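Burger Bench FAQ

Questions we get from people hiring or buying the Mokby burger bench for school fairs, club days and staff lunches. If yours isn't covered, email Asmaa Badawi in the Mokby office.

What comes with the bench kit?

One long white tray with a raised rim, the clear divider walls that run down either side of it, the clear crossbars, the white holders and the red rods. A divided vegetable container is included too. The table isn't. Any flat table will do, provided the top is at least 120 cm long and wipes clean.

Do I need tools to put it together?

No. The crossbars clip onto the rods by hand. Set the tray down first, stand a divider along each side, then clip on the crossbars. Allow 40 minutes the first time and a lot less after that.

Why do the tomato slices stand up?

So you can pick one up by its edge without peeling it off a stack. Slices that lie flat on each other stick together and lose their seeds. Cut them fairly thick and use firm tomatoes – soft ones sag and slide off the holder.

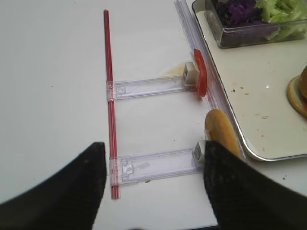

Buns can go in the side lanes as well, standing on edge. Rolls with a very domed top tend to tip, so try one before you buy in bulk.

Which buns work best?

Ordinary sesame burger buns. Split them beforehand and keep tops and bottoms in separate bags until you load the bench. Brioche is fine if it's fresh that day. Long rolls can be used if you cut them down, but you'll get more crumbs.

Can I toast the buns first?

Yes, lightly. Let them cool before they go anywhere near the plastic, and never put anything straight off the barbecue onto the dividers.

What goes in the vegetable container?

Whatever you like, as long as it's dry. We suggest shredded purple cabbage on one side and chopped green lettuce on the other. Spin the lettuce well after washing. Cabbage keeps its crunch through a long lunch, so if you're only filling one side, make it cabbage.

Where does the container sit?

At the far end of the tray, leaving the near end clear for building. Left-handed people can work from the same position.

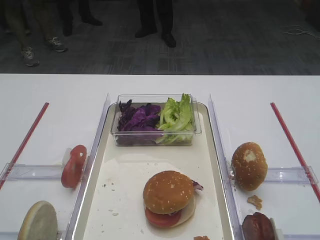
Build from the bottom bun up and finish each burger before you start the next. Half-built ones lined up along the tray get knocked, and the cabbage ends up everywhere.

How do I clean it?

Brush the crumbs off the tray during service. Afterwards, unclip everything and wash it in warm soapy water with a soft cloth. Scourers scratch the clear parts, and sauce left to dry in the slots of the crossbars is a pain to get out. An old toothbrush does the job.

Is it dishwasher safe?

The tray is. The clear parts and rods aren't.

What does it cost to hire?

The weekend rate is $90 plus a refundable bond. December books out early. Fares Chamoun handles hire bookings and can tell you what's free.

Can I buy spare clips and holders?

Yes, in packs, from the spares page. Please include the colour of your rods when you order, as older kits take a different clip.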